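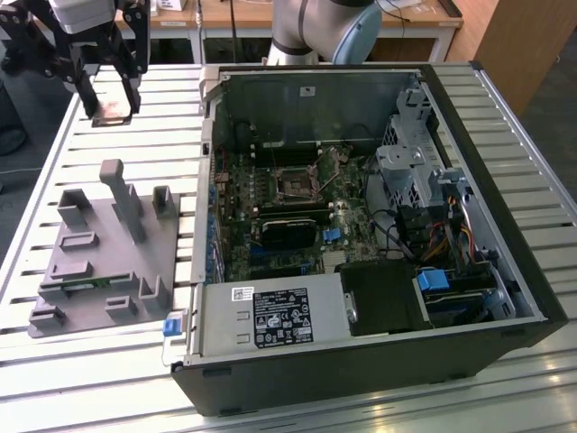
# Keep It Another Year: notes for the repair talk

Evening session, Cindgate library, October. Slot is 7 p.m., lights back up for questions at the end.

## Opening (go slow, let people sit down)

- Hello, thank you for coming out! Ask who has a computer in a closet at home. Wait for hands.
- My own story: the tower my sister gave up on, which I used for three more years. Wrote my whole thesis on it. I loved that ugly thing.
- Tonight is about old desktops and why they're such a good place to start if you've never fixed anything. Big parts, real screws, lots of room for your fingers.

## What you're looking at when the side comes off

- Point at the slide. Most people have never seen this view, so give them a second with it.
- The big green board is the motherboard. Everything else plugs into it, one way or another.
- Square socket near the top is where the processor goes. It's empty on this one, so you can see the metal retention frame and the little lever. Mention the pins or contacts – never touch them, never wipe them.
- Memory slots are the dark row to the left. Adding memory is the easiest upgrade there is and I get excited about it every single time.
- Don't go through the rest. Somebody will ask about the chipset heatsink, and that's a great question for later.

## The Kelmendi story

- Amancay Acuña ran the sorting room at Kelmendi, and last year they logged 562 desktops coming in. She let me read the whole log, which was the best afternoon of my month.
- So many of the notes just said "slow." Slow! A slow computer is a computer that works!
- Read out my favorite entry: "Turns off when cat sits on it." (Blocked vent. Cleaned, went home.)
- Pause for the laugh, drink some water.

## First things to try

1. Unplug it, then hold the power button down for a few seconds.
2. Touch bare metal on the case before you touch a board.
3. Take a photo before you pull any cable. Take another one anyway.
4. Dust, outdoors if you can, and hold the fan blades still while you do it.
5. Take the memory out and push it back in until it clicks. I've seen this bring back so many "dead" machines.
6. Swap the old hard drive for a solid state one. If you only ever spend money on one thing, spend it here.

## Parts and where to find them

- Riluto swap shelf, downstairs by the bike racks. Bring something, take something.
- Vilgot Sjöberg keeps a box of odd screws and will happily match yours. Ask him about standoffs and clear your evening.
- Old case fans: check the plug before you carry it home (I have a drawer of shame).

## If there's time

- Maëlle's question from the spring talk: is it worth it for a machine that can't run the newest system? My answer is yes, very often – a lighter system, a good browser, and you have a lovely kitchen computer or a first machine for a kid.
- Wiping drives before giving them away. Handout has the steps.

## Wrap up

- Handouts on the chair by the door.
- Sign-up sheet for the hands-on night goes around now. Lempi has the pens.
- Questions!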